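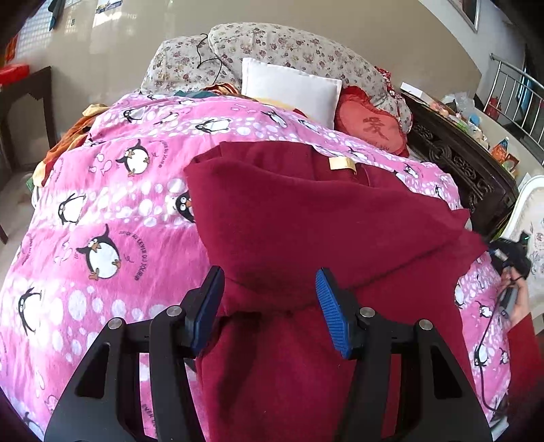
Robotic laundry folding is the use of machines to pick up, straighten, fold and stack washed clothes. It has been studied for several decades and is often treated as a test of whether robots are ready for housework. Cloth has no fixed shape, so a machine cannot store one outline of a shirt and look for it again. A dark red garment with its upper part folded over, lying on a bedcover printed with penguins, gives a vision system two problems at once: the cloth hides parts of itself, and the background is full of edges that do not belong to it. A small label near the neck or waist opening is one of the few reliable clues to which way up the item is.

Industrial background

Commercial laundries have used folding machines for flat items for a long time. Sheets and towels are fed in by hand, and rollers and air jets do the rest. The hospital laundry at Skusthorpe runs a line of this type. Garments are handled less well, and most plants still fold them by hand or hang them on conveyors.

Household machines

The Clorska was a cabinet-style folder intended for homes. Shirts had to be clipped to the front one at a time, and it did not accept socks, bedding or children's clothes. Sales ended after around 4000 units. Owners' complaints centred on the time taken to load it, which was often longer than folding by hand.

Later work moved to arms with simple two-fingered grippers, working on an ordinary table or bed. The Drestemari trials used 133 garments of mixed type, each dropped from a low height before the attempt. Trousers and towels gave the best results. Hooded tops and thin knitwear gave the worst, mainly through the gripper picking up 2 layers instead of one.

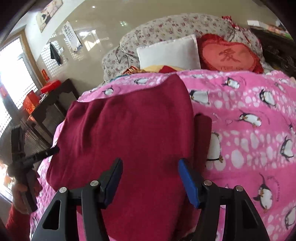
Two-fingered grippers at a maroon garment on a bed, one of them held in a person's hand.

Learning from people

Many current systems are trained on recordings of people doing the task. The person may steer a robot arm from a distance or work with hand-held grippers shaped like the robot's own. The second method is cheaper and can be used in ordinary bedrooms, where lighting, furniture and bedding vary. Dirceu Coutinho, who led the Phuthong folding study, argued that this variety mattered more than the number of recordings.

Present state

Robots can fold a single known garment on a clear surface with fair success, though slowly. Emptying a mixed basket, turning sleeves the right way out and putting clothes away in drawers remain unreliable. No household machine does the whole job without help.

See also: Cloth simulation; Domestic robot; Ironing machine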